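The Despatch of Article 1,270
A short story

The Cilholm Office of Unclaimed Articles was established to hold, describe and return such things as people leave behind them. Its rules filled a green binder in Room 4, and had been amended so often that the binder no longer closed. Umbrellas were dealt with in the first section, spectacles in the second. Soft toys came near the end, under Miscellaneous, between musical instruments and teeth.

Article 1,270 was a panda. It had been handed in from the Pruvine train one wet evening and entered in the register as Bear, black and white, one. A later hand had struck out Bear and written Panda, and a third had added a note that the distinction was not recognised by the rules. The article was then placed on the shelf, where it remained for 15 months.

The claim arrived in February, on lined paper, in pencil. It described the article correctly. It gave the line, the season and the side of the carriage. Under Value it said "yes", which the Office, after some discussion, accepted as sufficient. The fee for carriage was waived under a provision that had last been used for a trombone, and the desk was made ready for packing.

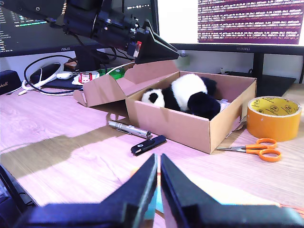

The article in its carton, with tape and scissors to hand.

The rules on packing were plain. An article was to be laid in a carton of suitable size, protected against movement, closed, taped along the seam and labelled. The carrier, Barbieri, would call at four in the afternoon and would not wait. The distance to Pruvine was 80 miles, and Barbieri's conditions stated that a carton might be turned over in the course of the journey without notice to the sender.

It was this last sentence that caused the difficulty. The Packing Clerk, who had despatched a great many umbrellas without a second thought, read it through twice and put the conditions down. The panda was lying on its side. The Clerk considered whether it would be better on its back, and then whether it would be better on its front, and consulted the binder, which said only that teeth should be wrapped.

A memorandum was sent upstairs. It asked whether, in the case of an article having a face, the face should be uppermost. Upstairs replied within the hour that the Office took no view on faces, and that the matter was one for local discretion. The Clerk had never before been given local discretion and was not certain where it should be filed.

By then the morning had gone. The article was taken out, looked at, and put in again. The Assistant brought the register across so that the description could be compared with the article for the last time, as the rules required, and the two were found to agree, apart from the matter of the bear. 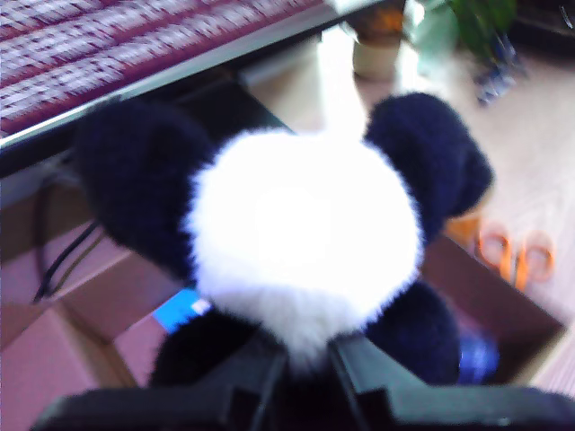 Somebody at the next desk remarked that a panda could not be expected to mind which way up it travelled, but that a child opening a box would certainly prefer to be met by a head than by a pair of feet, and that in any case it was nearly lunchtime.

This was entered in the margin of the memorandum as Advice Received. It was agreed that the head should be the first thing seen. It was further agreed that nothing in the rules prevented a clerk from speaking to an article in the course of packing, provided that the remarks were brief. The Clerk's remarks were brief. They concerned the journey, the probable weather at Pruvine, and the fact that the lid would be closed for one night only.

There remained the question of the fish.

The fish was a pillow, orange and turquoise, and had been received from the same train on the same evening. It had been entered separately, as Cushion, because it had been found in the rack and the panda on the seat, and the firm of Juvent, which supplied the registers, had provided no column in which one article could be connected with another. The claim did not mention a fish. The Clerk read the pencilled letter again from the beginning, and this time turned it over.

On the back was a drawing. It showed two shapes on a bed. One had ears. The other had a tail, which had been coloured with such force that the paper had torn.
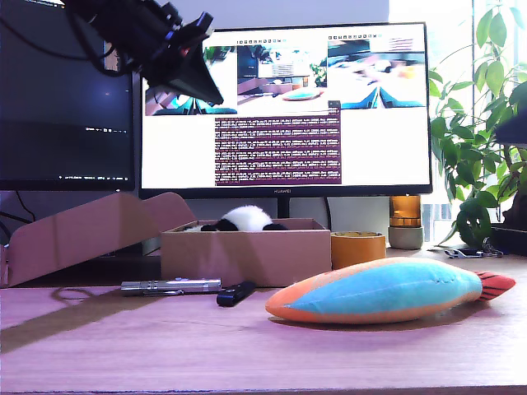

The fish pillow on the desk, with the carton behind it.

The rules were silent on drawings. They required that a claim be made in writing, that it state the nature of the article, and that it be signed. The Assistant observed that the drawing was on the same sheet as the signature, although on the other side of it. The Clerk observed that a sheet of paper was, for the purposes of filing, a single document. A further memorandum to upstairs was begun and got as far as the date.

At ten minutes to four the Clerk took a larger carton from the cupboard and a fresh label from the drawer. In the register, against Article 1,270, the word Panda was followed by a comma, and after the comma, in small and careful letters, the words "and fish". The entry for Cushion was ruled through in red ink and marked See above.

Barbieri's driver called on time and was asked to sign in two places. He enquired whether the contents were fragile. The Clerk replied that they were not, and then asked for the form back – there was a space on it for special instructions – and wrote that the carton should be kept the right way up where possible, and that the customer would be waiting at the door.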